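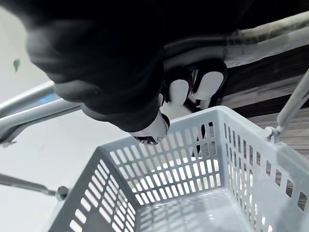
Winter league wraps up at Gresell

The indoor putting league finished its season in March the way it began, with an argument over whether a ball hanging on the lip of a cup is in or out. It is out. It has always been out. The rule is printed on the scorecard in letters large enough to read from the parking lot, and we thank everyone who shared a view on it anyway.

First, the standings. Team Asamoah took the title by a single stroke over Team Edel, 1342 to 1343 if you believe Team Edel, who asked for a recount and were given one. The recount moved them two strokes further back. They have asked that we print the original margin, and we are nothing if not generous, so there it is.

The final night had everything you could want from people in socks. (Street shoes are still banned on the practice carpet. Golf shoes are banned with more feeling.) Team Asamoah led by six with two holes left, three-putted the long one from the back wall, then three-putted it again when their second pair came through. By the time the last group stood over the closing hole, the lead was down to one and the room had gone quiet except for the ice machine, which has never respected anybody's routine. The winning putt was 14 feet, slightly uphill and left to right. It hit the back of the cup, jumped, thought about it and went down. There was no fist pump. There was a noise like someone finding their car keys.

Team Fokik finished third, their best showing in the four winters they have entered, and celebrated as though third came with a green jacket. It comes with a sleeve of range balls. Last place went to the team that had spent most of January telling the rest of us about their new putters.

The season's long-putt prize stays where it was. The mark of 362 inches, set last winter on the diagonal, survived another year of people pacing off the carpet and taking a deep breath. The closest try this time was a brave effort in February that missed by a hand's width and rolled out under the radiator. If you find a ball there with a blue dot on it, please leave it at the desk.

Now for outside. The course opens in April, frost permitting, with the front nine on regular greens and the back nine on temporaries until the drainage work on the 12th has settled. The 12th will play at 100 yards for the first month, which will be the shortest it has been since the course was built and still, on past form, long enough to ruin a card. The bunker on the left stays. We know how you feel about the bunker on the left.

Tee times go back to the summer sheet at the same time. First group off is 7:10 a.m., and the sheet closes at six the evening before. Writing your name in at midnight and drawing an arrow to an earlier slot will be admired for its penmanship and ignored.

A few smaller things. Handicap cards left over from last fall need to be turned in before your first counting round. Range tokens from the old machine still work – the new machine takes them too, though it sometimes takes them twice. Lockers on the upper row are being repainted in April, so anything you would like to see again should come home with you. That includes the umbrella collection.

Entries for the spring pairs open at the desk next month. Team Edel have already asked who will be keeping score.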